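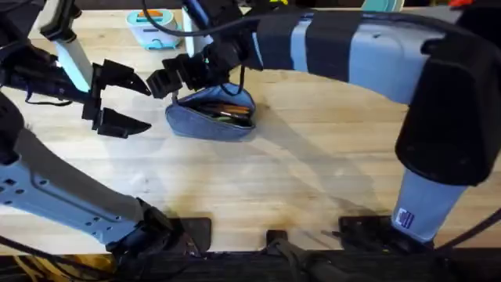

When do the Raner elementary schools put out their supply lists this year? The lists are up now on the district website, and paper copies are at the front desk of each school.

Posted 07/08/2024

If you have a kid going back to school in Raner, you can stop refreshing the district page. The lists went up this morning, and I've already read every one of them, because my kitchen table is covered in last year's leftovers and I wanted to know what I could get away with not buying.

Good news first! They're shorter. Last year's third grade list had 23 items on it, and mine took me to three different stores and still came home without the right kind of folder (plastic, two pockets, no prongs - I will remember that folder until I die). This year third grade is down a whole page, and the other grades have been trimmed in the same way. Tissues, paper towels and hand wipes are gone from all of them. The district says it will buy those itself and send them out to the classrooms before the first day.

The change goes back to a school board meeting in April, which I sat through most of. A bunch of parents from the Rullness side of town had asked why two schools a few streets apart wanted completely different things for the same grade. One wanted wide-ruled notebooks and the other wanted college-ruled, one wanted markers by brand and the other didn't care. The board asked the schools to sit down together and come up with one list per grade, and that's what went up today. So if you have a child at each school, or you're moving over the summer, you can shop once and be done.

A few things I noticed while reading. Pencils are still on every list, and they still want them sharpened before they come in. Kids in second grade and up need something to keep them in, and it can be a soft case or a hard box, whichever fits in the desk. I was happy about that one, as we've been through the hard boxes and the lids never make it to winter in our house. Glue sticks are down to two per child. Headphones are only listed for the upper grades now, and the younger ones will use sets that stay in the classroom.

Calculators are the one big-ticket item left, and only for fifth grade. The list says a basic one is fine. Last year a lot of us bought the fancier kind and it came home in June looking brand new, so I'd believe the list.

On to the shopping. Rokeo on the main road has put its school stuff right inside the front door, and when I stopped in at lunch they had printed copies of the new lists in a rack by the carts. They were low on composition books already - the person stocking shelves told me another delivery is due before the weekend. Ásgeirsdóttir, the stationery shop across from the post office, is doing what it did last summer and packing a whole list into a paper bag for you. You call in the grade, they put it together, and you pick it up at the counter. Allow 2 days for that, and a bit longer once everybody else reads this. I asked about prices and was told it's the same as picking the items off the shelf yourself, with no extra for the bagging.

For anybody who'd like some help with the cost, the Rullness library has its supply table out again in the lobby. You don't sign up or show anything, you just take what your kid needs. They're also glad to have donations, new or barely used, and they'd especially like notebooks and crayons. I'm bringing over a stack of folders (with prongs, naturally) this week, and if you've got a drawer like mine you could do the same. The table stays out until August 22 during regular library hours.

One more thing that's easy to miss. The lists have a second page this year with drop-off times for bringing everything in before school starts, so the kids aren't hauling it all on the bus the first morning. The times are by grade and they aren't the same at both schools, so check yours. Kindergarten goes first and gets to see the classroom while they're there, which I wish they'd had when mine started.

If you don't have a printer, the school offices are open mornings and will hand you a copy. I'll update this if the lists change.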